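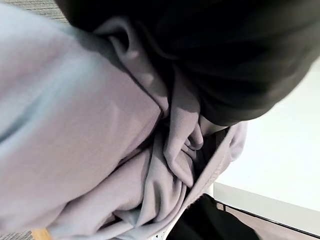
Section 3. Setting Up the Kanach Practice Amp for Two Players

Read this before you plug in a second guitar. The box says the Kanach is "stage ready for the whole band." It has two inputs and one small speaker, so treat that claim as you would any other claim on a box. It does a decent job with two guitars, or one guitar and a vocal mic, in a room where the drummer is polite.

3.1 Connecting

1. Turn the master volume all the way down. The power light comes on a few seconds after the switch.

2. Plug the louder instrument into Input B. The label says both inputs are equal. In our tests B broke up later than A, and we would trust that over the label.

3. Plug the second guitar or the mic into Input A. Set the A switch to MIC for a mic. Leave it on INST for everything else, including acoustic pickups.

4. Bring the master up to 3, then raise each channel until you can hear both players.

Note: The Favby cable in the carton works. It is also short. If you plan to stand up, buy another one.

Caution: Do not connect a powered mixer to either input. The manual that shipped with the first units (form 2972) says you can. Ignore it.

3.2 Tone presets

The knob marked VOICE has 12 positions. Most players will hear four or five different sounds in there. Positions 1 and 2 are clean. "Arena" and "Stadium" differ mainly in the amount of reverb, and neither will make a spare bedroom sound like an arena.

1. Start at position 1 with all tone knobs at noon.

2. Play a full song, both players together. A preset that flatters one guitar alone often turns to mud with two.

3. Change one thing at a time.

3.3 The Skodov tuner

Hold TUNE for a full second to mute the speaker and start the tuner. It reads standard tuning well enough. For drop tunings it wanders on the lowest string, so check by ear or use a pedal.

Caution: With the master past 78 percent on the display, the unmute is sudden. Turn down first.

3.4 If you hear a buzz

Swap the cable. Then try another wall outlet, away from dimmer switches. The Chukwu noise filter, sold separately, reduced hiss on our unit and did nothing at all for buzz. Try the free fixes before you pay for it.

Continue to Section 4 for footswitch setup.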